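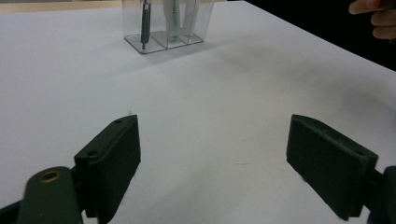 El organizador de acrílico sobre la mesa blanca.

Foro Casa y Taller > Escritorios y zonas de trabajo
Tema: ¿Tablero lacado blanco o madera aceitada para trabajar todos los días?

marisma_49
2022-03-14
Buenas. Tengo que cambiar el tablero del despacho antes de julio y no me decido. Ahora uso uno blanco mate, comprado en Bremel hace 4 años. Me gusta la luz que da, pero está cogiendo un tono amarillento en la zona donde apoyo los antebrazos. He mirado dos opciones: otro lacado blanco de Trumo, a 283 euros, o uno de haya aceitada en Dostora que se me va a 500 con el corte a medida. Trabajo en casa a jornada completa, escribo bastante a mano y tomo café en la mesa. No tengo niños ni gatos. ¿Qué haríais?

tornillo_suelto
Haya, sin dudarlo. El lacado, cuando se raya, no tiene arreglo casero. La madera la lijas, le das aceite y sigues. Yo le doy dos manos al año y tardo una tarde.

pepa_del_norte
No estoy de acuerdo con tornillo_suelto. Tuve haya aceitada y acabé harta de los cercos de las tazas. Si te despistas diez minutos, queda marca. En el blanco pasas un paño y listo. El amarillo de los antebrazos suele ser crema o sudor, no la laca. ¿Has probado con jabón neutro y agua templada?

marisma_49
Con jabón sí, y mejora algo, pero no se va del todo. Con alcohol no me he atrevido.

tornillo_suelto
Alcohol ni se te ocurra, te puedes comer el brillo. O el mate, en tu caso, que es peor, porque te queda una zona pulida que se ve desde la puerta.

Ermelinda Cardoso
Yo probaría antes con una esponja de melamina, muy suave y en una esquina que no se vea. En mi mesa quitó casi todo. También deja algo más liso el acabado si aprietas, así que cuidado. Y una pregunta: ¿los 283 euros incluyen el canto? A mí me lo cobraron aparte, otros 49.

marisma_49
Pues no lo sé, en la web no lo pone. Llamo mañana. Por cierto, lo poco que dejo encima es esto, un bolígrafo negro y un par de cosas más en el organizador transparente. El resto va en cajones, o sea que la superficie queda a la vista y se nota todo.
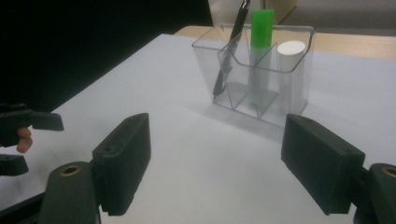 Con tan poco encima yo iría a por el blanco otra vez, contesta pepa_del_norte, y me gastaría la diferencia en una lámpara buena. Una mesa despejada de madera oscurece bastante el cuarto si la ventana da al norte.

lijadora73
La haya no oscurece nada, es de las maderas más claras que hay. Otra cosa es que amarillee con el aceite, eso sí. Hay aceites con pigmento blanco que lo frenan. En Tennant los tenían en bote pequeño.

pepa_del_norte
Comparada con el blanco, oscurece. He tenido las dos en la misma habitación.

lijadora73
Bueno, comparada con el blanco oscurece cualquier cosa.

Ermelinda Cardoso
¿Y un vade grande de fieltro o de cuero? Protege la zona de los brazos, escribes mejor a mano y te olvidas del problema con cualquiera de los dos tableros.

marisma_49
Lo del vade lo había descartado por manía, pero me lo pienso. He llamado a Trumo: el canto va aparte, y el transporte también. Con eso la diferencia se queda en bastante menos de lo que creía. Voy a pedir a Dostora una muestra de la haya y le pongo una taza encima toda la noche.

tornillo_suelto
Pide la muestra ya aceitada. Si te la mandan en crudo, la prueba no te sirve.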